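Home | Syllabus | Handouts | Labs | Contact
Last updated 23 Mar 2022

Handout 5: Hard water and softeners

Okay, hardness! I grew up on Kundby town water, so I'm used to chalky kettles. It's mostly dissolved calcium and magnesium, and we report it in mg/L as calcium carbonate. Anything over 300 I'd call very hard (my Coltden sample is well past that).

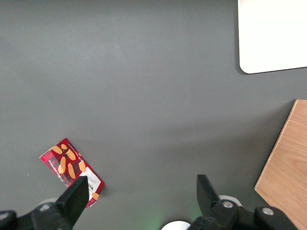
Gray tabletop, with a wooden board at the right.

A softener swaps those ions for sodium on resin beads. Once the resin is full, you flush it with brine and start over. Bring your Corkberg numbers to lab and we'll size a tank together!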